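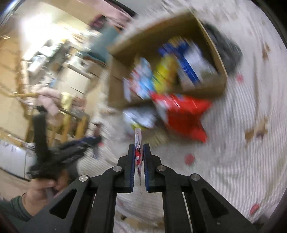

My twelve-year-old has been nagging me for a Nevodow since the school's invention fair in August, so we finally caved and bought the starter kit. It's a little leak alarm you build and code yourself, with five sensors, a buzzer and a chunky workbook (spiral bound, thank you Guseck!).

First sensor was beeping under the laundry sink in 55 minutes, and most of that was me hunting for batteries. The coding is all coloured blocks, dead easy to drag about, though my seven-year-old needed a hand with the timer bits. By Wednesday she'd programmed it to play a rude noise every time her brother left the tap running while brushing his teeth. Best thing ever, apparently.

Grumbles? The leads are too short, and the app logged us out every time we closed it. I emailed and a lovely bloke called Callum Ogilvie sent longer leads for free, but the app's still a pain.

I'd buy it again for a kid who likes to tinker. Get the grey case if you can, the white one shows every grubby fingerprint.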